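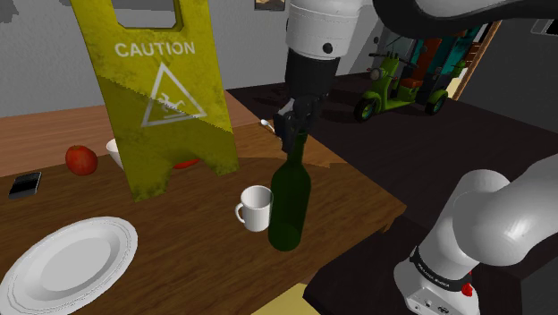

Is the Brako simulation kit good enough to test a pick-and-place program before you run it on a real arm?

For the planning of the motion it is good enough, for the contact between fingers and object it is only partly so, and you will still need some days on the hardware.

I promised to write about Brako when my trial month was over. The trial was in August and I have now paid for one seat with my own money, so please read the rest with this in mind. I will put it in several posts.

What you get: a set of indoor rooms, a library of household objects, several arm models, and a scripting layer in Python. The company is Dufour. They also sell a service where their people build your own room from your drawings. I did not try this service, I have only seen the price list.

Installation took me one evening. The manual says to close all other programs during the first start, and I did not, and it stopped at the shader step. On the second attempt I obeyed and it was fine.

My test task is simple to say. The arm must take a bottle by the neck from a table that has many other things on it, and put it at another place on the same table. Mug, bowl, plate, apple, phone, spoon. In the kit this table is called Grarnby, I do not know why. All the tables have such names.

The clutter is the part I like the most. You can tell the kit to bring in objects of the wrong size for a kitchen table. In the view at the top of this thread it is a yellow caution sign, and it hides part of a white bowl from the camera. My program had to work with half of the information, and this is exactly what I wanted to know about it.

I did 1,000 runs of the bottle task with random positions. In 443 of them the program gave up before it touched anything, because it could not find a path which it considered safe. This was my mistake and the kit is not guilty. My safety distance was too big for a table this full. I would never have discovered it in so short a time with a real arm.

Now the weak side. Friction. The bottle is glass, and the default contact setting behaves like rubber on rubber. Whatever the fingers close on, stays there. You must lower the value by yourself, and the manual has only one paragraph on it. I wrote to Dufour and asked which number they recommend for glass. The reply came the next morning and it was polite, but the number was not in it.

Transparent objects look very well. The green of the bottle lets the light through and you want to believe it. But the depth camera model sees the bottle as a solid body, with no holes and no noise. A real depth camera has big trouble with glass. If you train with this depth, you should add noise by your own hand.

The scripting layer is clean. To change the arm, the table or the light you change one line. To change the gripper you must change four files, and two of them are not mentioned in the documentation. Gualtiero Grasso found the second one for me and I am grateful to him, I had been searching for it the whole afternoon.

Speed: on my desktop, which has an older graphics card, one run takes some 20 seconds with full rendering. Without rendering it is much shorter, but then of course you have no camera pictures. I let it work at night.

Several of you asked about Prarport, the cheaper kit. I used it last year. The physics is in my opinion a little better there, especially for small things like a spoon. The rooms are almost empty, though, just a floor and a table. Brako has walls, door frames, even a green scooter standing behind the table. For a vision program this background makes a difference. For a program which only reads joint angles, save your money and take Prarport.

The license is per seat and not per machine, so I can use it in the office and at home. You have to sign out on the first computer before you open it on the second. I forgot this two times and had to go back to the office by bicycle.

Who should buy it: small teams with a camera-based program and few hours on the real arm. Who should wait: people who work with glass, liquids or soft objects. The contact model is not ready for you, and I would ask for the trial month first in any case.

My settings file with the lower friction is free to take, send me a message. I will also publish my noise script for the depth camera when I have cleaned the comments, they are half in Italian now.

Correction to the post about the gripper: of the four files, one is generated automatically, so you edit three. Thanks to the person who wrote me.

Tullio Orlandini, 2020-09-28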